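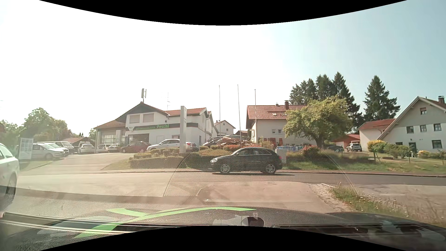

Van Wyk Fostance shopping trolley – review after a winter of use

By Cleiton Nogueira

Short version for people in a rush (me, normally). Good wheels, good bag, annoying handle. I'd buy it again. Longer version follows, written in bits over lunch so forgive the order.

What it is

Two-wheeled pull-along trolley, folding frame, bag lifts off. 78 euros from Floredton, the household shop, ordered online, came in a flat box. You put the wheels on yourself. Push until they click, done. The instructions are one sheet of drawings and the drawing for the handle is wrong, or upside down, I never worked out which.

Why I needed one

No car any more. Shop is 4,000 steps there and back according to my phone, which doesn't sound like much until you're carrying potatoes. Had a cheap trolley before, the sort with hard little plastic wheels, and it rattled so loudly that dogs went off all down the road. Then an axle bent. Then the other side bent to match.

The route matters here, because most reviews I read seemed to be by people pulling the thing across a shop floor. Mine goes up a side road of pale tarmac, then over the main road by the workshop with the big green Peschl lettering, then along the narrow reddish pavement on the far side. Gravel strip down the right of the side road, grass verge after that, a patch of old worn grey stuff where it meets the main road. Low kerb to get up. So five kinds of ground in 300 metres and the trolley gets all of them, loaded, on the way home.

Tarmac

Fine. Quiet. The tyres are soft foam rubber and you hear a low hum and the bottles, that's it. On the pale tarmac I could pull it with two fingers, on the worn grey patch it wants a proper grip but doesn't hop about. The old one used to find every crack.

Gravel

I end up on the gravel whenever something comes round the bend and I want to be out of the way. Empty, no problem. Full, it digs in a bit and you have to lean. Turn round and walk backwards for a couple of steps and it comes out. Small stones get picked up in the tread and click click click on the tarmac afterwards. Flick them out with a key.

Didn't expect much here tbh, no trolley with two wheels is going to enjoy loose gravel. Better than the old one by a mile.

Grass

Short grass ok. The verge gets long and tussocky in places, dry bits and green bits with little pale flowers all through it, and the lower bar of the frame combs the lot. I came home with a small bouquet on it in May. If you have to cross a field regularly get something with bigger wheels.

The kerb

It's a low one and you can just pull straight up it, don't even need to turn. Both wheels at once, a bump, up. With a high kerb outside the chemist's I do have to go backwards and heave. There are three-wheel "stair climber" versions in the same range for more money. Haven't tried one so can't say.

Crossing the road

This is really a point about the handle. When you cross you want to get going and not mess about. The Fostance stands up by itself on two feet at the front, good, so you can let go of it while you look both ways. Cars do come along there – you think it's clear and then a dark hatchback slides past. To set off you tip it back and go. One movement. Liked that from day one.

But the handle telescopes and the catch for the telescoping is right where my thumb goes. Three times now I've set off, squeezed, and had the handle drop a notch. Not dangerous as such, but not what you want in the middle of a road. I've wrapped tape over the button and now it stays put. Bit poor that I had to. Floredton said they'd pass it on.

Pavement width

The pavement by the road is narrow and I measured nothing, I just know that the trolley fits behind me and doesn't hang over the edge. The old one was wider across the axle and one wheel kept dropping off. If you meet somebody coming the other way you swing it in behind you. Works with a pram coming too, if you're both polite.

The bag

Best part. Thick woven stuff, drawstring and then a flap over. Rain: had it out in a proper downpour in January and the bread was dry. The seam at the bottom let in a tiny bit of damp, enough to make a cardboard egg box go soft underneath, eggs were alright. I put a carrier bag in the bottom now.

Outer pocket at the back for keys and the list. No zip, just a press stud, and the stud is stiff. There's an inside chiller pocket that takes a pack of butter and some yoghurts and does a decent job for the walk home. Wouldn't trust it with ice cream in summer.

Comes off the frame with four clips for washing. Takes a minute off, five minutes on. Hand wash says the lable. I did it in the bath.

Load

I've had 10 bottles of water in it plus veg. Frame didn't complain, I did. It pulls nicely when it's heavy as long as the heavy things are at the bottom – put them on top and it wants to tip back on you at the kerb. Obvious I know, but I did it.

Folding

Folds flat, goes behind the kitchen door. The bag doesn't really flatten with it, you have to punch it a bit. Wheels come off with a button if you want it thinner. I don't bother.

Mine against the Nustavari

My sister has the Nustavari, which costs more, and we swapped for a week. Hers has a nicer handle by miles, padded, no silly button. But the tyres are harder and you feel the gravel right up to your elbow, and the bag's a bit tight at the top so cereal boxes have to go in sideways. Hers also falls over if it's empty and there's wind. Mine doesn't. She still prefers hers. For flat town pavements I'd probably say the same.

Wear so far

Tyres: a few nicks, nothing missing. Frame: paint scraped on the bottom bar from kerbs. One foot has lost its rubber cap, somewhere in the verge I should think, and now it scrapes on the kitchen tiles. Replacement caps can be orderd in pairs. Bag colour hasn't faded, mine's the dark blue.

A drop of oil on the axle when it started squeaking in the cold. Stopped.

Good

Tyres, quiet, stands up by itself, bag keeps the rain off, narrow enough for a mean little pavement.

Bad

Handle button. The instructions. Foot caps. Bottom seam.

Four out of five. Would be a bit more if they moved that button. Will add a note if anything snaps.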